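Apparently the answer to every untidy cupboard is now a set of coloured plastic bins. I have read the Plornow sorting guide all the way through so you don't have to. A thread, with complaints.

The claim first. Plornow says three bins, three colours, and you'll "never hunt for anything again". I've owned boxes with lids, boxes without lids and a shoe rack I used as a box. I hunted through all of them.

You're meant to give each colour a job. Fine. But the guide changes its mind about the jobs between page 8 and page 28. Blue is "things you use every day" and then it's "things to mend". I use a lot of things every day that need mending.

Also the price. £38 for the set. A washing-up bowl holds as much and you can wash up in it.

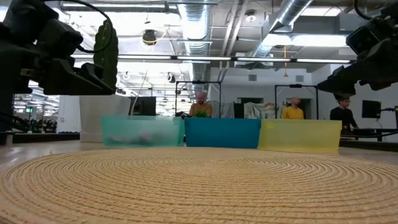
Do the see-through ones work better than the solid ones? For small stuff I'd say the see-through ones, but only up to a point, as frosted plastic tells you there's a grey and white thing in there and leaves you to guess which.

The solid blue gets my grudging vote for looks. It hides the mess. Hiding the mess is how I got here, mind.

And the yellow one being a bit bigger annoys me more than it should. If you want them in a row, make them a row. If you want them to nest, say so on the label.

Then there's the round woven mat. Vinddale calls theirs a "landing zone": you tip everything out on it, sort, and put it away. I like the mat. I don't believe in the landing zone. Coiled rope is where crumbs and small screws go to live.

Someone replied that the Clirnach forum swears by the method. I looked. The thread has 443 posts and most of them are people asking where to get a fourth bin.

My cousin in Toledo sorts everything into old biscuit tins with no colour scheme whatever and can find a fuse in the dark. I've asked for the secret. It's owning less.

I'm giving the bins until Saturday. One for post, one for cables, one for whatever is left. I already know which one will be full.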